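Vestine Hand Task Recording Service: Frequently Asked Questions

What does the service provide?
Vestine supplies recordings of everyday desk work, filmed from head height, to firms that train robot arms and hands. Each order covers one task family, such as sorting, packing or capping small items.
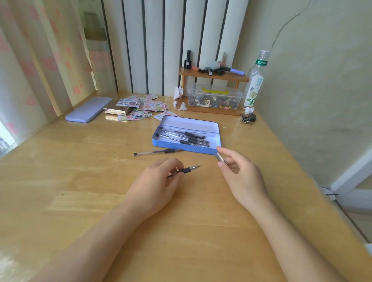 Pen and cap handling at a desk, with an open pencil tin.

Are the tasks carried out in a studio?
No. Sessions take place in ordinary rooms, and household objects are left where they are. Clients who need a bare worktop should order the Mendes set - it is priced separately.

How many sessions are in a standard order?
A standard order contains 20 sessions. Up to four task families may be combined at no extra charge.
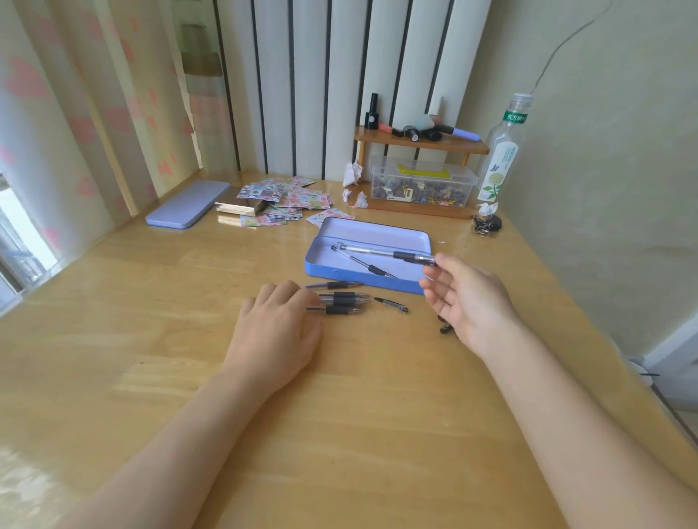
Larger orders are handled by our Grastosley office, which will confirm a delivery month in writing.

May we request particular objects?
Yes. Please send a list with your order form. Thin or clear items are accepted, but labels take longer to check.

What if a recording is not suitable?
It may be returned within 23 days of delivery and will be replaced once free of charge.

Whom should we contact?
Please write to Kathleen Mac Giolla, Client Services, at our Cevholm office.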